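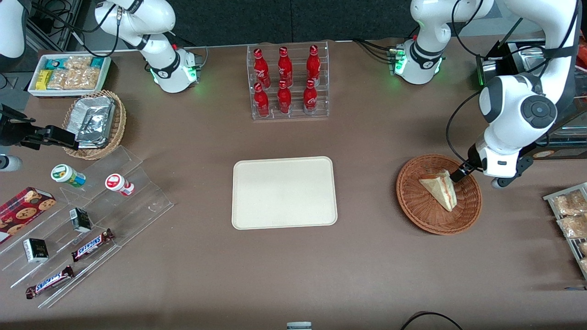 Snack table with the tray, the bottle rack and the sandwich basket.

Brondside Tenants' Association
Minutes of the meeting, 1/5/20

Present: Teodor Toma (chair), Nayeli Llanos, Dezső Orbán, Tyyne Leinonen (minutes)
Excused: Jirayu Prasertsri

1. Minutes of the last meeting
Accepted with one correction. In item 3 the word "boiler" should be "boiler room".

2. Stairwell lights
Dezső has received the offer from Waltel for new lights in stairwells A and B. The price is $964 with the work included. Nayeli asked if the lamps in the cellar corridor are part of this offer. They are not. Dezső will ask Waltel for a separate price for the cellar. The offer for the stairwells was accepted, three in favor, one abstained.

3. Noise from the courtyard door
The door still closes very hard, and the families on the first floor hear it at night. Teodor adjusted the closer in the fall but it helped only for a short time. It was discussed if we should buy a new closer or first try a rubber strip. Decided: rubber strip first, up to $30. Teodor buys it.

4. Bicycle room
There are bicycles in the room without a name tag. A notice will be put on the door, in English and Spanish, asking the owners to mark their bicycles before the end of February. Nayeli writes the text. What happens with the unmarked bicycles after this date was not decided — Dezső would like to give them away, Tyyne thinks we must store them for some time first. The item comes back at the next meeting.

5. Money
The balance of the account is $383 after the payment to Kocsis for the gutter cleaning. The yearly contribution from the owner has not arrived yet, and Waltel must not be ordered before it is on the account. Teodor will write to the owner again. Jirayu had asked by e-mail for $100 for plants and soil in the courtyard. Approved, to be paid in spring.

6. Other matters
The laundry list on the ground floor is full, and a new one is needed. Tyyne prints it.
A letter for Flidix was again left in our mailbox. Nayeli takes it to the right house.

Next meeting in February, the date will be sent by e-mail.

Minutes written by Tyyne Leinonen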